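Undholm compact travel chess set: review

I bought the Undholm in December to replace an older wooden folding set whose hinge had gone. I wanted something that would fit in a coat pocket, hold its pieces on a train and cost less than £50. It was £39 from Doucet, with postage on top, and I have now used it for around 60 games at home, on trains and in one very noisy café.

The board folds in half with the pieces stored inside. Open, it gives you a grid of black and white squares inside a silver-grey surround. The surround adds a bit of stiffness and stops the corners getting chewed up in a bag. Mine has been carried next to keys and a water bottle and has picked up one scratch, on the underside.

The pieces are magnetic. The pull is on the light side, so you can slide a bishop along a diagonal without dragging its neighbours along. Tilt the board to about 45 degrees and everything stays put. Turn it right over and shake it and you will lose a few pawns. On a moving train it has been fine, including the bumpy stretch before my station.

The shapes are the standard ones and easy to recognise. King and queen are close in height, and in my first few games I picked up the wrong one twice. I don't do it now. The white side is more of a cream colour, and it shows up well against both colours of square.

The black side is my main complaint. The pieces are glossy black and so are the squares they spend half their time on. Under a ceiling light, or with a lamp behind you, the tops catch the glare and a black pawn on a black square is hard to pick out at a glance. My regular opponent, Žydrūnas Petrauskas, has better eyes than I do and he still left a knight hanging that he swore he hadn't seen. A matt finish or dark brown pieces would fix it. If you mostly play in the evening, try to see a set in person before you order.

The second complaint is size. Anyone with large hands will nudge things. With both sides in their starting rows the back rank is a tight fit, and reaching over the pawns to get a knight out usually shifts something by a few millimetres. The magnets don't pull pieces to the middle of the square, so after ten moves or so the position looks untidy. It doesn't affect play, but if it bothers you it will bother you every game.

There are no slots for captured pieces once the board is open. I put them on the table beside it. They are small and they roll, so I'd recommend a cloth of some kind. On a bare café table I spent most of one game chasing a rook. At home I play on a printed fabric one, blue with mountains on it, and pieces stay where I put them. It also means the board doesn't slide about when you lean on a corner.

I looked at two others before buying. The Plotton is cheaper but uses flat discs with the symbols printed on, which I can't get on with. The Lunevance is a nicer object, with felt inside and a proper clasp, but it is nearly twice the thickness and won't go in a pocket.

What you get in the box: board, full set of pieces, 2 spare pawns (one of each colour) and a folded sheet of rules in very small print. No bag. I keep mine in an old glasses pouch, which is a snug fit.

Good points: price, tough surround, cream pieces easy to see, holds well on a train.
Bad points: glossy black pieces on black squares, cramped back rank, nowhere to put captures.

Score: 3 out of 5. I'd give it a 4 if they changed the finish on the black pieces.
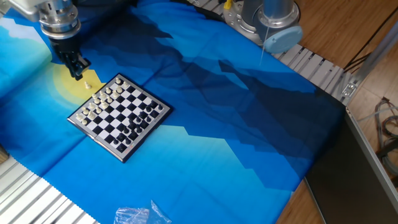
The set open on the blue mountain cloth, with one white pawn off the board.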